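Brallside Preserving Club
Minutes of the June meeting
Posted by the club secretary

The meeting opened at 7:00 p.m. in the upstairs room at Brallside Hall. Minutes of the May meeting were read and accepted with one correction: the pickled beets were made with cider vinegar, and the recipe sheet has been changed to match.

1. Money

Opening balance was $832. Payments since the last meeting came to $238, all of it for jars, lids and one replacement canning rack. The room rent for June is paid. It was agreed to leave dues as they are until the fall and to look at them again once the price of lids is known.

Two members are still owed for sugar bought in May. Receipts should be handed in before the next meeting.

2. Strawberry day

Nineteen people have put their names down. The berries will come from Jisberg Farm again, picked the same morning. The farm has asked us to bring back its flats this year, stacked and rinsed.

Work will start at 9:00 a.m. with washing and hulling. Last year the first batch did not go on until almost noon and the last jars were still in the canner when the hall was due to be locked. To avoid this, three pots will be run at once and no batch will be doubled. Several members said that doubled batches were the ones that set poorly last year, and one still had jars of syrup from it — good on pancakes, but labeled as jam.

Pectin was discussed at some length. Half the pots will use boxed pectin and half will be cooked down with lemon juice and no pectin. Jars are to be marked P or N on the lid so that people know what they are taking home. A motion to make only the no-pectin kind did not pass.

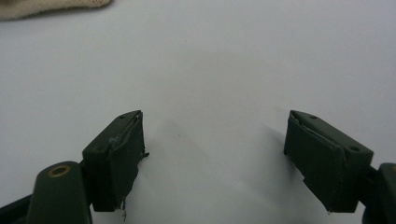

Bottled lemon juice will be used in all batches. A member asked whether fresh lemons could be used in place of bottled, as they taste better. The answer was no for anything going on the shelf, as the acid in fresh lemons varies. Anyone who wants to use fresh lemons at home for refrigerator jam is free to do so.

Headspace for jam is a quarter inch. Please use the measuring tool and do not go by eye.

3. Huaranga pepper relish

The relish made in April was opened and tasted with crackers. Most found it too sweet. The heat was liked by all but two. It was agreed to try it again in August when local peppers are in, with less sugar and the onions chopped finer. The vinegar will stay at the full amount given in the tested recipe, and the ratio of peppers and onions to vinegar is not to be changed.

Seed for the Huaranga pepper is finished. Members who are growing it were asked to save some this year. Plants started in March are doing well in two gardens and poorly in a third, where slugs got to them.

4. Equipment

The large Fivach canner has a loose handle and should not be lifted full until it is fixed. A new screw has been ordered. The smaller canner is fine.

The wide funnels are short by one. Please check at home.

Dial gauges need to be tested before tomato season. The testing morning is usually in July and the notice will be sent around when the time is known. Gauges should be labeled with the owner's name and dropped off at the hall beforehand.
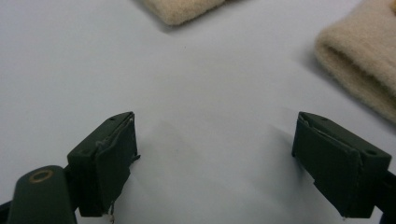

White tabletop and the tips of a dark green gripper.

5. Gift jars

It was agreed to set aside one case from strawberry day for the hall's winter sale. Half-pint jars only. Cloth tops were discussed and dropped — they took a full evening to cut last year and most buyers threw them away. Plain paper labels will be used, with the contents, the month it was made and "refrigerate after opening."

A request came in for apple butter as well. This was held over until September, as it depends on the crop.

6. Other business

The recipe binder is missing its section on peaches. Whoever has it, please return it before peach season.

A member asked about jars bought secondhand. These are fine if the rims have no chips or cracks, with new lids. Old mayonnaise jars will not be accepted for club batches.

The freezer in the hall kitchen is to be cleared by the end of June. Rhubarb with no name on it will be made into sauce and shared out.

The meeting closed at 8:40 p.m. Next meeting in July, same room, 7:00 p.m. Bring empty jars.

Contact: leave a note in the club mailbox at Brallside Hall
© Brallside Preserving Club. All rights reserved.
Back to top

This site uses cookies to remember your settings. By continuing to use the site you agree to this.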